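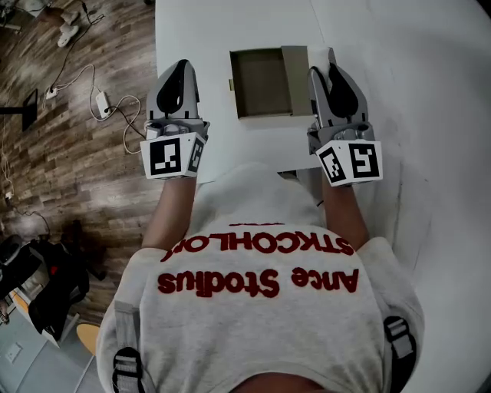 4. Setting up your squad before match day

Nururis Team Manager opens on the Squad screen once your club has been registered. Work through the steps below for each team you look after. A club on the standard plan can hold up to 700 player records across all age groups.

4.1 Adding players

1. Tap Squad, then Add player.
2. Enter the player's name, date of birth and shirt number. Shirt numbers can run from 1 to 99.
3. Choose a preferred position. You can leave this blank for juniors.
4. Tap Save. The player shows in grey until the registration is approved by your league.

Note: If your league uses Rallis for registrations, approved players are copied across overnight. Don't enter them by hand as well, or you will end up with two records for the same player. To merge double records, see section 9.

4.2 Marking a player as injured or suspended

1. Open the player's record and tap Availability.
2. Select Injured, Suspended or Away.
3. Set the return date. For a suspension, enter the number of matches instead and the app will count down as results are confirmed.
4. Tap Save. A coloured bar appears beside the player's name in the team list.

Caution: Postponed and abandoned matches don't reduce a suspension unless the league has recorded a result. Check the count before you name your side. Error 61 at team submission means a suspended player is still in the list.

4.3 Naming the starting side

1. Tap Fixtures and choose the match.
2. Drag 11 players onto the pitch diagram. Unavailable players can't be moved.
3. Add your substitutes. The default bench is 7, and your league may have set a different limit.
4. Pick a captain by holding your finger on the player's name.
5. Tap Submit. You can change the side until the centre referee opens the match card.

Note: Under 17 teams need at least 3 adult contacts on file before a side can be submitted.

4.4 Sending the team sheet

The sheet goes to the home club and the referee when you tap Submit. Clubs in the Vatelholm and Butum leagues also need a printed copy at the ground. Tap Share, then Print, and choose A4. If the ground has no mobile coverage, save the sheet to your phone before you travel.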